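Internal brick wall with dark patches and pitting: clean, seal or leave?
Asked in Walls and Masonry
2 answers

The ground floor room of our unit has a bare brick wall, red to orange with some paler ones, grey mortar, tiled floor up to it. A lot of the bricks have a dark patch near the middle of the face, and some are pitted or chipped at the edges. I want to seal it to stop the dusting. The previous tenant left half a tub of Lulletti masonry sealer, no data sheet. Outside wall is rendered. I have wiped one area with a dry cloth and got a faint grey mark, not much.

Is the dark material soot, mould or part of the brick? And does it have to come off before sealing?

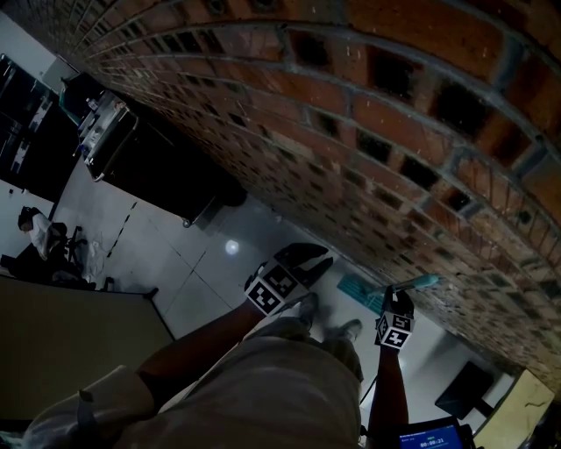

2 answers, sorted by votes

Bogumił Jakubowski
Accepted answer

Establish what the mark is before buying anything. Dark centres repeating from brick to brick are often a firing effect. Where bricks were stacked in the kiln, the covered part of the face got less air and came out darker. That colour is in the clay and will not wash off. Surface soot lies across bricks and mortar alike and smears when rubbed. Mould follows damp, so expect it low down, in corners and behind furniture.

Test as follows.

1. Vacuum a small area with a soft brush head. Do not use a wire brush, it opens the face and makes the dusting worse.

2. Press a damp white cloth on a dark patch for a minute, then rub lightly. Repeat on a clean brick and compare the two cloths. Equal marks mean you are picking up brick dust.
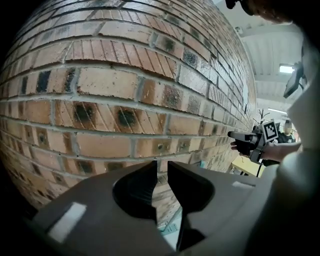 3. If the dark patch gives a clearly blacker mark, try warm water with a little pH-neutral detergent and a nylon brush. Rinse with a sponge, not a hose. Keep water off the floor joints if the grout is unsealed.

4. Tape a square of clear polythene to the wall, 180 mm each side, all edges sealed. Leave it 2 days. Moisture behind the sheet means the wall is damp and should not be sealed yet.

Avoid brick acid indoors. It attacks the mortar, the fumes are unpleasant, and it does nothing for soot or firing marks.

If the wall passes, use a breathable water-based sealer, matt, thin coats, and do a trial patch somewhere out of sight. I would not use an old tub with no data sheet. Film-forming products trap moisture and the faces come off with them later. Pitting needs no filling unless it is crumbling.

Comment from the asker: Cloth test done, both cloths the same colour. Polythene going up tonight.

Comment, Bogumił Jakubowski: Then the patches are staying. Check the sheet on both sides, condensation on the room side only is just humid air.

Sastik

Did mine in December at the Riihimäki place, did not clean anything, just brushed and sealed. 4 years on it looks fine. It did go darker than I wanted so try a bit first. PVA is cheaper but goes shiny.

Comment, Brorberg: Please do not put PVA on brick. It softens when damp and is a pain to get out of the pores.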